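The siren on the Flostport fire hall has been silent since March 2018, and the 27 members of the brigade now answer a paging system built by Mirnari. Each call goes out on 2 channels, radio first and then a recorded voice call to a landline. The district covers 1,099 households – most of them along the Brovov road, where cell coverage is poor. A second hall, at Bermúdez, joins the system in May.
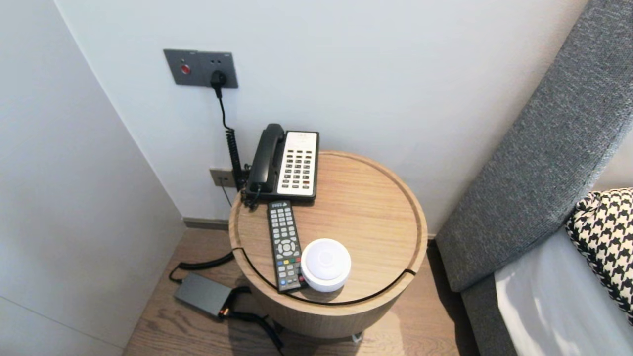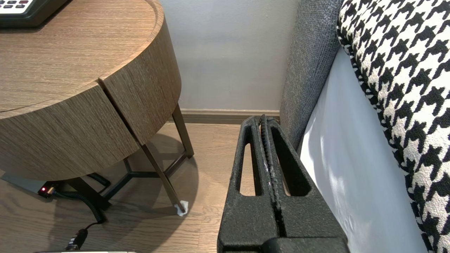
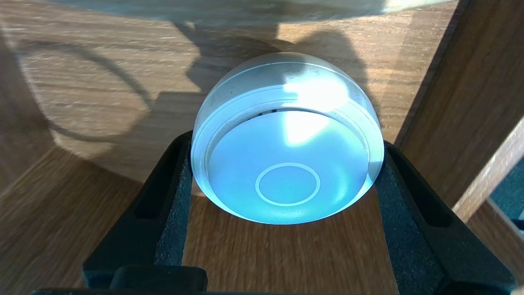

Top: corded telephone on a round side table.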